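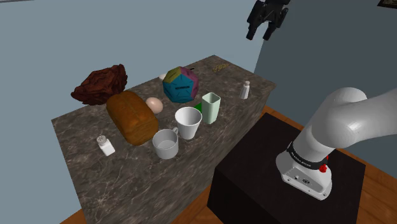 Mitmachen beim Küchenroboter: Wir suchen Verstärkung für die Werkstatt Kokmont

Seit dem Frühjahr bauen wir in unserer Gemeinschaftswerkstatt an Skestuvel, einem Arm, der einmal ganz gewöhnliche Dinge von einer Küchenplatte nehmen und wieder abstellen soll: Becher, Brot, Eier, Salzstreuer, was eben so herumsteht. Geübt wird zuerst in der Simulation, danach wird in der Werkstatt geschraubt, gelötet und ziemlich viel Tee getrunken.

Wir sind eine gemischte Runde und würden uns riesig freuen, wenn ab April noch ein paar Leute dazukämen! Vorkenntnisse sind schön (Python, ein bisschen CAD, oder du hast schon mal ein Netzteil von innen gesehen), aber wer einfach neugierig ist und gern tüftelt, ist uns genauso willkommen. Besonders fehlt uns jemand, der Lust hat, neue Gegenstände für die Simulation zu modellieren, denn unsere Liste ist lang und das Ei rollt uns immer noch ständig weg.

Wir treffen uns sonntags um 12 Uhr und bleiben meistens, bis der Hunger ruft. Geld können wir leider keins zahlen. Für Material haben wir in diesem Jahr 800 Euro, Werkzeug und Rechner sind da. Mitmachen kannst du ab 16, bis 18 bitte mit Zettel von den Eltern.

Schreib uns ein paar Zeilen über das Formular auf der Werkstattseite, Stichwort »Skestuvel«, oder komm am Sonntag vorbei und klingel bei Kokmont.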